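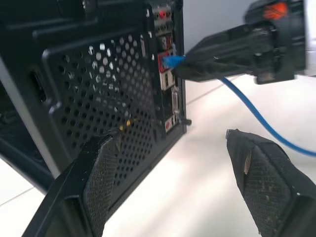

Figure 1. Rear of a desktop computer with a network cable plugged in.

## 3. Bedtime Routines and Parent Reports

Parents of children aged 2 to 5 filled in a sleep diary each evening through April. Of the 315 families invited, 184 returned a complete diary. We left out diaries with more than two missing nights, following Montoya's earlier practice.

Most parents described a fixed order of events — bath, teeth, one or two books, lights out. The order itself varied little between homes. What varied was the length of the last step. Children described by their parents as outgoing asked for more books, more water and more talk after lights out, and their parents recorded more trips back to the bedroom.

Parents who called themselves quiet or reserved often wrote that evening was the hardest part of the day. One mother noted, "I have used up all my words by seven, and she is just starting." Fathers wrote shorter entries and left the comments box blank more often.

We did not ask about naps, and several parents added them in the margins. These notes were kept but not coded. Section 4 deals with weekend diaries, which followed a different form.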